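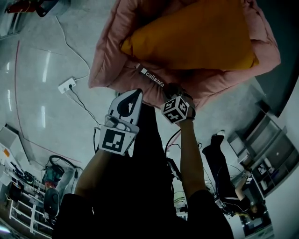 Last changed: Jun 19, 2026

Learning a new piano piece in short sections

Pick a piece you can nearly sight-read. Number the bars in pencil and mark it off in sections of up to 43 bars, ending each at a cadence.

Play the right hand of the first section alone, slowly, counting aloud. Do the same with the left. Write in any fingering you change, and keep to it from then on.

Put the hands together with the metronome at 40. Go up 2 notches when you have played the section cleanly twice running. If you stumble, drop back and repeat only the bar before and the bar after.

Start the next day with the last section and work backwards. Leave the pedal until the notes are secure.

Mostafa Fawzy teaches piano in Harkesberg.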